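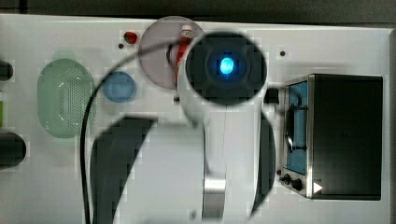 podari_dan wrote:
Oval ones never drain flat. I went through this with two of them and ended up back on a round one with feet. What is the hole pattern on yours, center only or up the sides as well?

Ustutik wrote:
Center only. Green oval, smooth rim, dense grid of small holes in the middle. I use it for rinsing beans and small fruit. The complaint is that a film of water stays in the ring outside the holes.

antwi186 wrote:
Expected. With a flat perforated center, the solid band holds whatever surface tension lets it hold. Tilt it 9 degrees or so toward one end and the film goes. I fold a dish towel to 12 layers and put it under one short end.

podari_dan wrote:
Or buy a colander that doesn't need a towel.

antwi186 wrote:
Round ones with feet leave the same film if the bottom is flat. Feet give clearance underneath. They do nothing for the band.

Ustutik wrote:
Tried the tilt this morning. Better. Some water now collects at the low end – less than before, and in one spot, so a cloth deals with it.

Second question. The blue round dish and the pinkish see-through plate both pick up a haze after washing. Limescale or scratches?

Ikham wrote:
Wipe a small patch with white vinegar, wait two minutes, rinse, dry. If the patch clears, it is scale. If it looks the same when dry, it is surface wear and will not come back.

podari_dan wrote:
Disagree on vinegar for unknown plastics. Citric acid, weak solution, same test.

Ikham wrote:
Household vinegar is a weak acid too. I have used it on plastic bowls for over 9 years with no crazing.

Ustutik wrote:
Did the vinegar patch on the plate. Cleared. The dish did not change, so I am calling that one worn. It can hold clothespins.

antwi186 wrote:
Rinse the plate twice or the next thing on it will taste of salad.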